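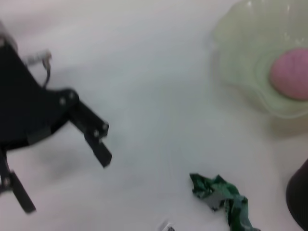
What is a guarantee?

A guarantee is a promise, usually made by the company that produced something, to repair it, replace it or give the money back if it goes wrong within a certain time.

Guarantees for young readers
Jokside Consumer Advice Service
Suitable for readers aged 8 and over

Almost every large machine in a home comes with a guarantee. Washing machines have them, and so do fridges, cookers, televisions and vacuum cleaners. Many smaller things have them too, such as kettles, torches and alarm clocks. Grown-ups often put the guarantee in a drawer and forget about it until the day the machine stops working. This page explains what a guarantee says, how long it lasts, what it leaves out and what a family should do when it needs to use one.

Words to know

Manufacturer: the company that makes a product.
Retailer: the shop or website that sells it.
Fault: something wrong with the product which stops it from working as it should.
Receipt: the piece of paper, or the email, which shows what was bought, when, and how much was paid.
Claim: asking a company to do what it promised in the guarantee.
Terms: the rules of the guarantee, written down.

You may also see the word "warranty". In everyday speech, people use "warranty" and "guarantee" to mean the same kind of promise. Some companies use one word and some use the other, and a few use both on the same box. What matters is the terms underneath.

Why do companies give guarantees?

Nobody has to take a new machine to pieces in the shop to find out whether it has been made well. Most of us would not know what to look for if we did. A guarantee helps the buyer to feel more confident. The company is saying that it expects the machine to last for at least a certain time, and that it will put matters right if it does not.

A guarantee also helps the manufacturer. When machines are sent back, engineers can look inside them and find out which parts are failing. If the same small switch keeps breaking, the company can choose a stronger switch for the next model.

How long does a guarantee last?

The length is set by the company and is written in the terms. It is often given in months. A guarantee of 24 months lasts for two years. Some products have a shorter guarantee and some have a much longer one. Different parts of the same machine may even have different guarantees. A washing machine might have one length of guarantee for the whole machine and a longer one for its motor.

You should look carefully at when the time begins. It may start on the day the product was bought, or on the day it was delivered. The terms will tell you which. If a cooker is bought in September but is not delivered until the new kitchen is ready, the difference could be important.

Some guarantees only begin if the owner fills in a form. This is called registering the product. The form may be a card in the box or a page on the company's website. A grown-up should always do this, as it asks for details such as a name and a home address. Children should not enter these details by themselves.

What does a guarantee cover?

To "cover" something means to include it in the promise. Most guarantees cover faults in the way the product was made. Here are three stories to show how this works.

Story one: the kettle that would not switch off

The Suvarna family bought a Murthy kettle. After five months, it stopped switching itself off when the water boiled. Nobody had dropped it, and it had been used only for boiling water. Rajeshwari Suvarna unplugged the kettle, found the receipt and wrote to the manufacturer. The guarantee covered faults for 24 months, and the company sent a new kettle.

Story two: the toaster and the orange juice

Didier Lebrun owned a Bullik toaster which was nearly new. One Friday at breakfast, a full glass of orange juice was knocked into it. The toaster did not work again. The terms said that spilt liquids were not covered. This was an accident at home and had nothing to do with the way the toaster was made, so the company did not have to replace it. Mr Lebrun bought another one and found a different shelf for the juice.

Story three: the missing date

A family bought a lamp and threw away the receipt with the wrapping paper. When the lamp developed a fault, they could not remember whether they had owned it for one year or for three. The company asked for proof of the date. The family looked through their bank records and found the payment to the shop, and the company accepted this instead. They were fortunate, but it took them a whole evening.

What is usually left out?

The things which a guarantee does not cover are called exclusions. You will find them in the terms, sometimes in rather small print. Common exclusions are:

Accidents, such as dropping a product or spilling something on it.
Wear and tear. This means the small changes that come from ordinary use, such as a handle becoming scratched.
Parts that are meant to be used up, such as bulbs, batteries and filters.
Using the product in a way that the instructions say you must not.
Repairs made by somebody who was not approved by the company.
Using a household product for a business. A washing machine made for one family is not built to wash the towels of a busy hotel.

A guarantee may also apply only in certain countries. Families who move abroad should read that part with care.

Is a guarantee the same as the law?

The two are separate. A guarantee is a promise which a company chooses to make. As well as this, many countries have laws to protect people who buy things. In the United Kingdom, for example, things bought from a shop must be of satisfactory quality, fit for their purpose and as described. These protections are often called consumer rights.

Consumer rights are usually a matter between the buyer and the retailer. A guarantee is often a matter between the buyer and the manufacturer. A guarantee cannot take consumer rights away. If a product is faulty, a grown-up may be able to ask the shop for help even when there is no guarantee at all, or when it has run out.

What is an extended guarantee?

Sometimes a shop offers to sell a further promise, which lasts longer than the first. This is called an extended guarantee or extended warranty. It costs extra money, and the buyer is free to say no.

Suppose that a shop called Gindico sells a fridge for £200 and offers extra cover for £8 a month. After one year, the family would have paid £96 for the cover. After 25 months, they would have paid £200, the same as the price of the fridge. Whether this is worth paying depends on several questions. How long is the first guarantee? How much might a repair cost? Could the family manage if the fridge broke and had to be replaced? Two families may give different answers, and both may be sensible.

It is wise to go home and think before buying extra cover. A grown-up can compare the price with other offers and read the exclusions first.

How to keep a guarantee safe

Last September, our service asked 1,167 households in Jokside where they kept their guarantees. The kitchen drawer was the most common answer. A drawer is perfectly good if things can be found in it. We suggest the following:

1. Use one folder or large envelope for the whole household.
2. Fasten the receipt to the guarantee.
3. Take a photograph or make a copy of the receipt. The ink on some receipts fades until the words cannot be read.
4. Write the date on which the guarantee ends on the front page in large figures.
5. Copy down the model number and serial number. These are normally on a label on the back or underneath. Ask a grown-up to do this, because machines can be heavy – and should be unplugged before anyone moves them.
6. Once a year, take out the papers for anything the household no longer owns.

What to do when something goes wrong

Tell a grown-up straight away. Do not try to open a machine or mend it yourself. Electricity can be very dangerous, and some machines remain dangerous inside even after they have been unplugged.

The grown-up should stop using the product, read the part of the instructions headed "Problems" or "Troubleshooting", and then look at the guarantee. It will say whom to contact. The company will probably ask what the product is, when it was bought and what has happened. A short, clear message is best. For example:

"I bought a Murthy kettle in April. It no longer switches off when the water boils. I have stopped using it. A copy of my receipt is enclosed. Please tell me what you will do under the guarantee."

Keep a copy of every letter or email – and a note of the date of each telephone call. If the company refuses, it should be asked to explain which part of the terms it is relying on. An advice service may be able to help if the answer does not seem right.

Something to try at home or at school

With a grown-up, choose one product and find its guarantee. See whether you can discover who made the promise, how long it lasts, when it began and two things which it does not cover. If a word is hard to understand, look it up and write the meaning in your own words. Then design a guarantee for something you have made yourself, such as a paper aeroplane or a cake. Decide how long your promise will last and what your exclusions will be. A cake may need a rather short guarantee.

Teachers may copy this page for use in class.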